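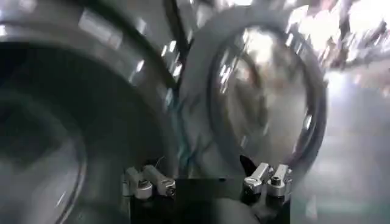 Home Kitchen Laundry Tools About

Nallar 1055: living with the small import washer

I bought the Nallar 1055 because the flat on Sutherland Road has a utility cupboard designed by somebody who had heard of laundry but never done any. The fitter from Jukstead took one look at my old machine, one look at the cupboard, and asked if I'd considered wearing things for longer.

So, the Nallar. It washes clothes. I say that first, having read a good many reviews that never get round to it. Shirts come out clean, towels come out clean, and a dog blanket I had privately written off came out a colour I'd forgotten it was. The top spin is 1000, and at that speed the machine makes a noise like a bus thinking about leaving. The cat has moved to the bedroom.

The door is the thing you'll have opinions about. It's a great curved clear affair that bulges out at you, and in a narrow hallway you will meet it with your hip. I have now met it on both sides. In its favour, you can see the stray sock before you shut it, and there is some entertainment to be had on a wet evening if the telly is bad. It also shows every fingerprint and reflects whatever lights you've got on, so you get to watch yourself doing the washing, only wider.

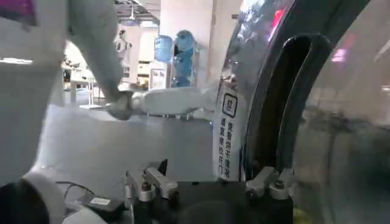

The handle is a thick black loop that runs down the door, and I've come round to it. You can get a whole hand in, even with a basket on the other hip, and it doesn't have that nasty little plastic catch my last machine had, which snapped in its second winter and had to be worked with a teaspoon.

Instructions are another matter. There's a white label by the door with two columns of Chinese characters on it, and I don't read Chinese. My neighbour Llinos Humphreys does, a bit, and told me the end of it says 'open door'. I'd been hoping for something about delicates. The booklet has an English section, which advises you to 'admit the garments with calm'. I do try.

Bulky things go in better than I'd feared – a padded draught excluder went through on the gentle wash and kept its shape. A double duvet won't fit, whatever the shop tells you.

Would I buy it again? Yes, if I still had that cupboard. If you have a proper utility room, get something bigger and don't write to me about it.

2 comments

Berwyn Ifans
Same machine here, bought from Britudine. Wipe the door seal after every wash or it starts to smell like a pond. Booklet doesn't mention it, calm or otherwise.

mrs_pegs
Does the door open right back to the wall? Mine would have to.

Search this site
Enter keywords
Go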